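手持夹爪自制第二版:连杆间隙和指垫问题(家里餐具桌测试)
版块:自制与工坊 / 夹持器

楼主 zabala_cn
发表于 11月4日

第二版装完了。结构没变,左右两侧平行连杆,黑色塑料件,销轴外加金属盖,指垫换成带横纹的蓝色软垫。上一版的毛病是指尖横向晃动,捏细柄时会偏。这版把销孔改成铰制,晃动小了,但没有完全消掉。

测试对象是厨房餐具,铺白桌布。选餐具的理由:柄的截面差别大,扁的、圆的、带镂空的都有,而且贴着桌面,指尖必须能插到柄下面。

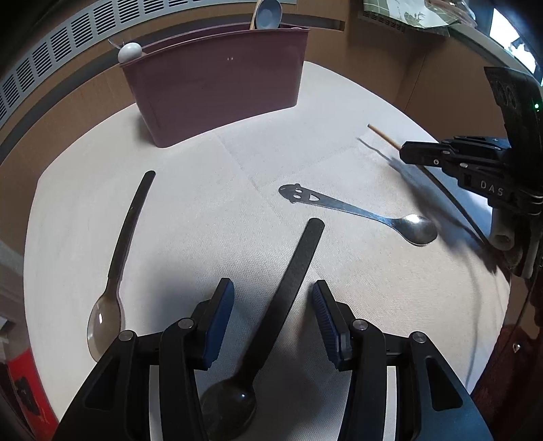

张开状态,扁平黑柄勺位于两指之间。

目前的问题:扁柄贴布时,方形指尖先碰到布,布起皱,勺子跟着走。金属勺柄薄,情况更差。想听听指尖怎么改。

2楼 Tavwood
指尖磨斜。内侧留平面,外侧倒角,前缘尽量薄。你现在是方头,插不进去很正常。

3楼 lestik_07
不同意磨薄。打印件前缘薄了以后层间强度不够,我那套从1月用到现在,断过两次,都断在指尖。建议嵌钢片,打印件只做骨架。

4楼 Tavwood
断是打印方向的问题。层线和手指长度方向平行就不会那么容易断。嵌片要多开槽,还要胶,换指垫的时候麻烦。

5楼 zabala_cn(楼主)
打印方向我是平放的,层线沿手指走。钢片先不上,先试倒角。

另外补一组混放的。单件摆开和堆在一起完全是两种难度,堆里的柄互相压着,夹住一根会带动旁边几根。筷子和小白球也放进去了,球用来看指垫横纹对曲面的接触情况。
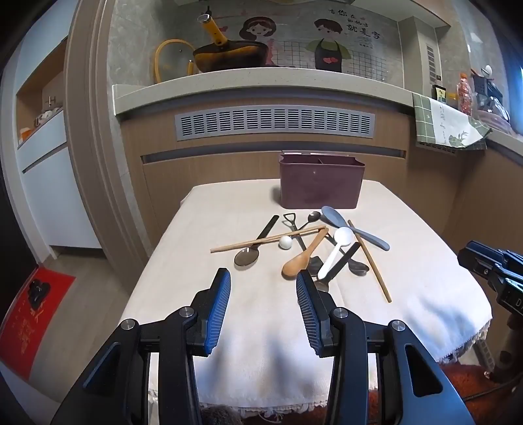
混放测试的做法
1. 餐具散放在收纳盒前面,不整理。
2. 每次只取一件,放回收纳盒算完成。
3. 带倒旁边的餐具照样记录,单独一栏。
4. 掉落后不补夹,重新计一次。
5. 满100次停下来检查销轴。

6楼 Bratby
第4条有问题。掉落位置不同,后面的难度就变了,等于每次初始条件都不一样。应该复位再来。

7楼 zabala_cn(楼主)
复位太慢,一个人做不过来。而且我看的是夹爪,不需要那么严格的对照,次数够多就行。计划做1000次。

8楼 Bratby
次数多不能抵消系统偏差。容易掉的东西会一直往桌边滚,球最明显。至少把球单独拿出来做。

9楼 lestik_07
同意6楼。另外1000次对销轴的磨损说明不了什么,我的到1105次才摸得出间隙,之前一点感觉都没有。建议用塞尺,别靠手感。

10楼 zabala_cn(楼主)
球单独做,这条接受。塞尺也会用,每百次量一回,四个销都量。

指垫再说两句。横纹方向和夹持方向垂直,夹圆柄没问题,夹硅胶勺也没问题。

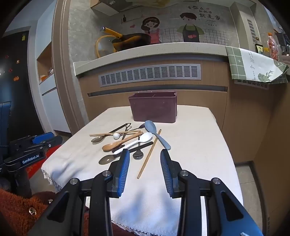
麻烦的是筷子,细,截面又接近圆,正好落进两道纹之间的时候会绕轴转。下一批指垫打算把纹距缩小一半,或者干脆一侧有纹一侧光面,两种都做出来比。

11楼 Tavwood
一侧光面我试过,干的时候可以,沾水就滑。厨房用的话别这么做。

12楼 Bratby
纹距缩小以后容易积灰,要洗。网格纹比横纹好,两个方向都能挡。

13楼 zabala_cn(楼主)
网格纹的模具得重开,先放一放。倒角指尖今晚打印,数据出来更新在1楼。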